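**Timow 发布 Fakia 厨房示范数据项目首批成果，联合 Siteck 开展家务操作学习**

2023年10月16日，Saha

今天终于可以公开说这件事了！我们 Timow 在 Saha 的一间厨房里收了整整一个九月的机器人操作示范，项目名字叫 Fakia，首批共录下334条完整示范，覆盖六类厨房任务，其中200条会开放给研究团队申请使用。训练这一头由 Siteck 负责，他们拿我们的数据去教模型怎么用手（听着简单，后面我会讲到有多折腾）。

公司让我来写这份新闻稿，理由是我在现场待得最久。我平时负责采集流程，写惯了操作单，所以下面要是有些地方啰嗦，请各位媒体朋友多包涵，想删就删。

先说我们在干什么。Fakia 要收的东西叫“示范”：操作员在旁边通过遥操作设备带着人形机器人干一件家务，机器人的关节角度、手指状态、头部和腕部相机的画面一起记下来，从伸手开始，到手收回来结束，算一条。学习系统看过足够多这样的记录以后，再遇到类似的台面、类似的水槽，就有机会自己推断下一步该怎么动。我们不写“手抬高多少、往左转多少”这种固定动作，所有动作都从操作员那里来，包括犹豫、绕路和重新对准。

六类任务是这么定的：水槽内物品的抓放、台面擦拭、碗篮装卸、洗碗机门与碗篮的开合、柜门与抽屉的开合，最后一类是把散在台面上的小东西归到容器里。最初的清单比这个长得多，还有倒水、切水果、叠抹布，会上吵了好几轮，最后留下来的都是手要跟家具和器皿打交道的活儿。切水果那一项我个人挺舍不得的，但刀具放进第一批里，安全流程得重写一遍，时间实在不够。

水槽这一类我想多说几句，因为我们在它身上花的时间最多。金属壁反光，盆里还有一根根平行的架条，台面又是白的，视觉模型一上来就容易犯糊涂。更麻烦的是手要伸到台沿以下去，手臂一弯，头部相机的视线就可能被自己的手挡住一块。我们要求操作员每次伸进水槽之前先在台面以上停一下，给画面留一小段干净的起点，再往下走。一开始大家老忘，后来我把“先停”两个字打出来贴在操作席旁边，情况才好起来。

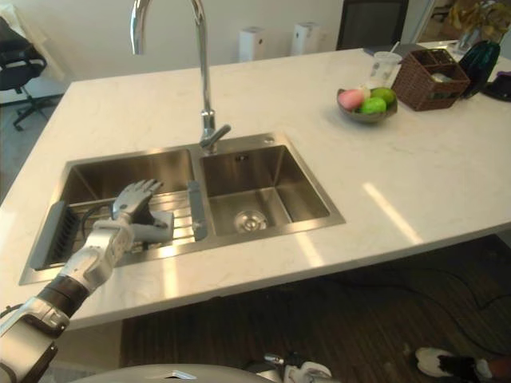 有人在内部试读会上问我，既然要教机器人做家务，为什么不找一间布置得整整齐齐的样板厨房，东西固定，灯光固定，数据岂不是又快又干净？那位接着还说，台面上摆的杂物越多，标注的人越想辞职。

问得很好，标注的同事也确实来找过我（而且语气不太客气）。我的回答是，家里的厨房本来就有果盘、有杯子、有篮子，它们今天在这儿，明天挪到那儿。如果每一条示范里水槽边都光溜溜的，模型就会把“光溜溜”当成条件的一部分，换一家就不认识了。所以我们在采集单里专门加了一栏叫“周边物品”，与任务无关的东西由当班的人随手摆，不许照着上一条复原。第一周有位操作员太爱整齐，每录完一条就把台面收回原样，我看回放的时候愣是连着好多条都像同一条，只好全部重新排。

Siteck 那边也支持这么做。他们的训练方案里有一个环节，是把同一类任务中背景差异大的示范放在一起，让模型自己去找其中不变的部分。背景要是太像，这一步等于白做。

再讲讲手。Fakia 用的是多指手，没有选两指夹爪。两指夹爪当然皮实，控制起来也省心，我以前做过的项目几乎全用它。可到了厨房里，操作员经常想先用指腹压住东西，再慢慢把拇指绕过去，或者用几根手指拢着一个圆滚滚的物件往回带，这些动作在夹爪上根本表达不出来。代价也很实在：手指多了，操作员要适应的东西就多，每个人上手的头几天都像在学写字，我自己录的头一条抹台面，回放的时候整个办公室都笑了。

腕部视角是我们坚持要留的。头部相机看全局，看得见水槽和柜子在哪里，看得见手臂怎么走；到了手指快碰到东西的那一刻，往往还得靠手腕附近的相机。指尖离台面还有多远、几根手指张到什么程度、拇指从哪一侧过去，这些从头顶看都模模糊糊，从手腕看就清楚不少。Siteck 希望两路画面严格对齐时间，为了这件事，我们两边的工程师在九月上旬几乎天天通电话，最后改成每条示范开始前先做一次同步检查，检查不过就不让录。操作员一开始嫌烦，等吃过一次整个下午的数据全对不上的亏以后，再也没人抱怨了。

还有台面本身。亮面的石材会映出窗户的光，早上和傍晚完全是两种样子，模型有时候会把一道反光当成一条边。我们讨论过要不要把窗帘拉上，统一用灯，最后决定不拉，早中晚分开排班，让各种光线都进到数据里。采集单上因此又多了一栏“时段”。现在那张单子长得很，新来的同事第一次看到都要吸一口气。

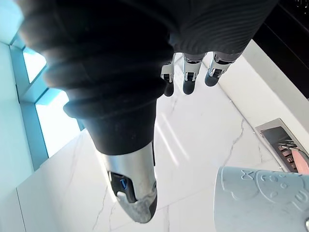 ## 失败的记录，我们也留着

九月录下的334条里，有58条在复核时标成了“未完成”。未完成的原因各式各样：夹住的东西半路滑掉、手伸过头碰到边沿、操作员中途喊停，还有几条纯粹是操作员走神，任务说的是放进去，他给拿出来了。

按我以前的习惯，这些都直接删。Siteck 坚决不同意，理由很充分：学习系统光看成功的样子，就不知道哪里会出问题，更不知道出了问题以后怎么往回找。所以这58条全部保留，每一条都由复核的同事写一句话，说明从哪一刻开始不对劲、操作员有没有尝试补救。写这句话比想象中费劲得多，“没拿稳”三个字谁都会写，但要说清楚是接触的位置偏了，还是收手指收得太早，得把画面来回看好多遍。

我现在反而最喜欢看这一部分。有一条装碗篮的示范，操作员第一次没对准，退回来换了个角度，又试，又退，最后自己喊停。从任务的角度看它当然没做完，可中间那两次退回去调整，动作特别清楚，训练的同事看完高兴坏了，专门发消息让我们多留意类似的片段！

## 洗碗机，以及“站在哪儿”的问题

说到碗篮，就得说洗碗机。它是六类任务里唯一一个要求机器人认真考虑自己站位的。在水槽边干活，手够得到就行；到了洗碗机跟前，门是往下开的，碗篮是往外拉的，脚站得太近会挡路，站得太远手臂又伸得太直，什么细活都干不了。

我们为此在流程里加了“站位”这一步。每次换任务之前，先把机器人移到预定的区域，再由当班的人检查两件事：脚和门之间有没有余地，线缆有没有可能被勾到。线缆这一条是血泪教训，我就不展开了，总之现在谁当班谁负责看线，交班时还要口头说一遍。

器皿的选择也有讲究。我们特意挑了颜色和形状差别比较大的盘子和杯子，平放的、竖放的、把手朝不同方向的都要有。同一件器皿在篮子里换个朝向，对手指来说就是另一道题了，尤其是带把手的杯子，从哪边下手，直接决定后面手腕要不要拧过去。操作员们在这个问题上分成两派，一派主张抓杯口，一派主张勾把手，我们没有规定统一做法，两种都收，在记录里注明就好。 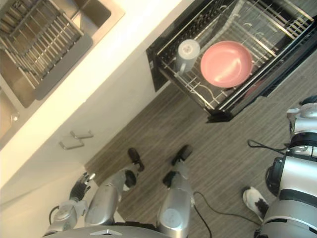

Fakia 采集现场：水槽旁的碗篮已拉出，篮中放着粉色盘子和浅灰色杯子。

碗篮任务还有一个细节想跟同行分享：起始状态一定要写清楚。碗篮是拉出来的还是推进去的，里面有没有东西，门是不是完全放平，这几项只要漏写一项，后面拿来训练的时候就会互相打架。我们第一版的记录表只写了“装”或者“卸”，结果复核的同事对着画面猜了两天，后来我们把起始状态改成必填，没填就不能提交，世界一下子安静了。

双手配合也是从这类任务里冒出来的需求。原计划里每条示范只指定一只手做主要动作，另一只手放在安全位置就好。可操作员录着录着就会想把另一只手用起来，比如一只手开门，另一只手先准备着，这在人身上太自然了。我们后来放宽了要求：另一只手可以动，可以不动，但必须全程记录，不能因为它“没干活”就把那一路数据省掉。Siteck 的模型也是同时读两只手的状态，闲着的那只手怎么摆、什么时候让开，同样是要学的内容。

开门这件事，我原本以为是最简单的一类。手放到门的上沿，往外带，完事。等到真开始录，才发现它对手臂的走法特别挑剔：门沿着一条弧线往下走，手要跟着它走，快了会脱开，慢了又变成在拽。操作员得一边盯着手，一边留意手臂会不会擦到旁边的柜面，脚边还有地方要顾。

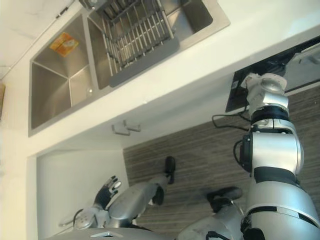
所以开合这一类，我们把每条示范切得更细，分成接近、接触、带动、松手四段，由复核的同事在时间轴上打点。打点的标准改过好几稿，争得最凶的是“接触”从哪一帧算起：有人主张看画面，手指挨上去就算，有人主张看关节读数，读数有变化才算。最后两种时间点都标，训练时用哪个由 Siteck 自己选。多标一个点，工作量当然上去了，不过日后要是有团队想专门研究接触那一瞬间，手里就有现成的材料。

## 怎么申请，接下来做什么

首批开放的200条示范从今天起接受申请，面向高校和企业的研究团队。每条包含头部与腕部两路画面、双臂和手指的关节记录、任务说明、起始状态，以及复核意见；标成“未完成”的示范也会有一部分放在里面。申请时请写明研究方向和数据保存方式，我们会逐份看，回复可能慢一点，请别催得太狠（催也可以，态度好一点就行）。

剩下的示范暂时留作 Siteck 内部训练和评测，主要是想保留一批外面没见过的数据，用来检验学习效果。模型方面的结果今天不发布，Siteck 还在做评测，等他们有了完整的数字再一起说，我这边就不抢话了。

下一阶段 Fakia 会继续在 Saha 采集，重点补两块：一块是柜门和抽屉，目前这一类的样子还偏单一，把手换个款式就得重新收；另一块是连续任务，也就是把几件事串起来做，比如先从水槽里拿出来，再放进碗篮，最后把碗篮推回去。现在的示范都是一件一件单独录的，串起来以后一条会长很多，操作员的体力和注意力都是问题，我们正在试新的排班，也在改操作席的座椅，原来那把坐久了腰疼，我有充分的发言权。

另外，我们准备把采集单的空白模板和复核打点规则整理出来，随数据一起提供。模板里有些栏目看着很怪，比如“周边物品是否照旧”，看完前面您应该知道它是怎么来的了。欢迎拿去改，改得好请告诉我们一声，我们也想用更好的。

**关于 Timow**

Timow 从事机器人操作数据的采集、复核与整理，Fakia 是其面向家庭厨房环境的示范数据项目，采集工作在 Saha 进行。

**关于 Siteck**

Siteck 是 Fakia 项目的训练合作方，负责基于示范数据的操作学习与模型评测。

媒体采访和现场参观请联系 Timow 新闻事务部门。参观需要提前预约，采集时段操作席旁不能交谈，想提问的朋友请等当班那一条录完。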